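Chapter 7
Putting Away the Shoes: What an Open Day Can Teach Us

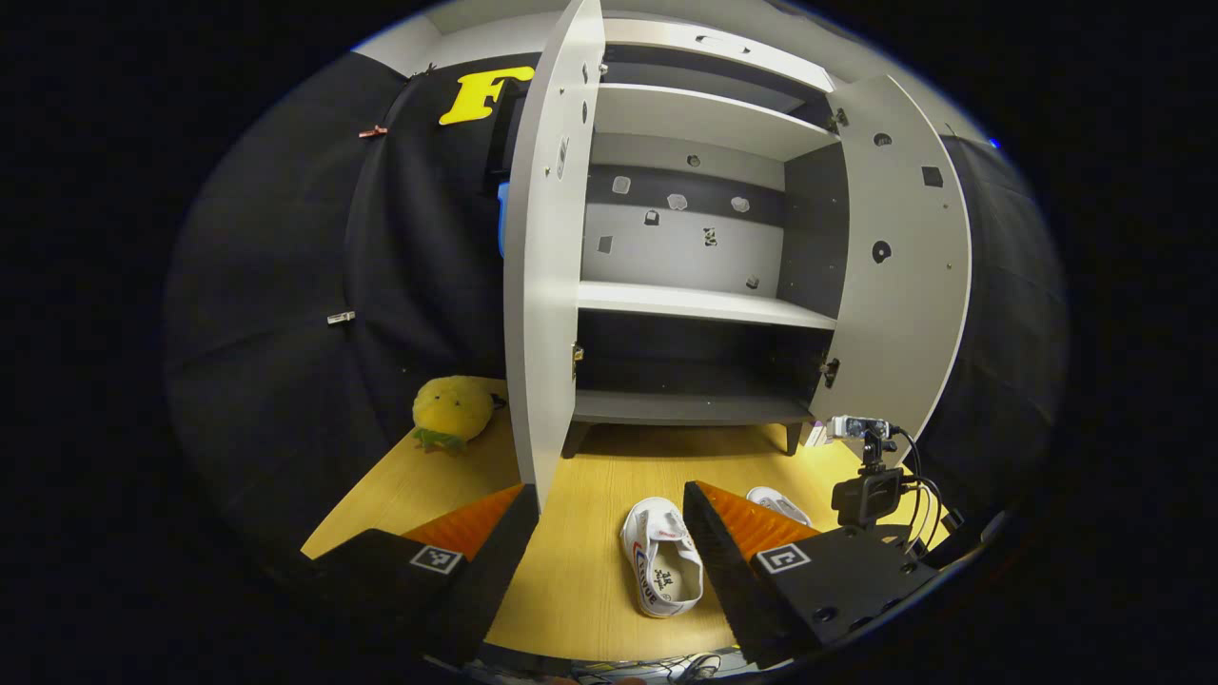 7.1 A Cabinet, a Pair of Grippers' Fingers, and a Crowd

On Saturday, October 23, 2021, the Benwood campus of Totix opened its doors to anyone willing to park in a field. The parking turned out to be the first lesson in automation. A gate arm, installed that February, read each license plate, thought it over, and stayed down. By ten in the morning a man in a reflective vest was lifting it by hand, and he did so until closing.

Indoors, visitors could choose between two large halls. The Mollano hall had the arm that everybody came for, a tall machine that swung a car door through the air to music. The Carnegie hall had tables. On one of them stood a small cabinet with both doors open and a couple of white sneakers lying in front of it. The task was to get the shoes off the table and onto a shelf. A child of four could do it, and several offered.

The sign by the table said that the demonstration would show "everyday tidying." It did not say how long everyday tidying would take. People who had walked over from the flying car door tended to give it one minute, then look for the coffee. Those who stayed saw the more useful half of the day, and this chapter is mostly for them.

7.2 Why the Dull Table Matters

The car door in the Mollano hall always starts in the same place. It weighs what it weighed yesterday. The arm that lifts it needs no opinion about doors, only a very good memory for positions. If you moved the door the width of your hand to the left, the arm would close on air with complete confidence and carry the air across the room, in time to the music.

A shoe makes no such promises. It can land on its sole, on its side, or upside down. It has an opening at one end of the top and a rounded toe at the other, and it can be picked up well in a few places and badly in a great many. Squeeze the canvas and it gives. Squeeze the sole and it mostly doesn't. Then there is the matter of the second shoe, which is rarely lying the same way as the first and may be sitting close to the cabinet, where fingers have less room to work.

Look back at the photograph with this in mind. The near sneaker is on its side with its opening up. Before reading on, decide where you would put two stiff fingers if they were all you had. Then decide whether that same grip would let you set the shoe down on a shelf without knocking the one above it. Most readers find that their first answer spoils their second.

The pads on the fingers deserve a glance too. They are ridged foam, and foam forgives. A hard finger that arrives slightly off target shoves the shoe away. A soft one bends a little and makes the best of things, a habit worth having at any open day.

7.3 What the Visitors Asked

Totix left a box for written questions beside each hall's exit. The two boxes together held 217 cards, of which 30 asked where the restrooms were. The rest fell into a pattern you will meet again in Chapter 8. Cards from the Mollano hall asked how strong, how fast, and how much. Cards from the Carnegie hall asked what would happen if the shoe were a boot, if the lights were off, or if the dog had the other one.

The second kind of question is the kind engineers lose sleep over. It asks how far a skill stretches past the conditions it was built for, and the name for this is generalization. We define it properly in Section 7.5, after we have looked at grasping in 7.4. For now, treat it as the distance between a good demonstration and a good Tuesday.

Before You Go On

Take one of your own shoes and drop it on a table from knee height. Using only your thumb and one finger, move it to a shelf. Write down where you gripped it and how it was lying. Repeat until you have used three different grips, or until someone asks what you are doing. Keep your notes for the exercises at the end of Section 7.4.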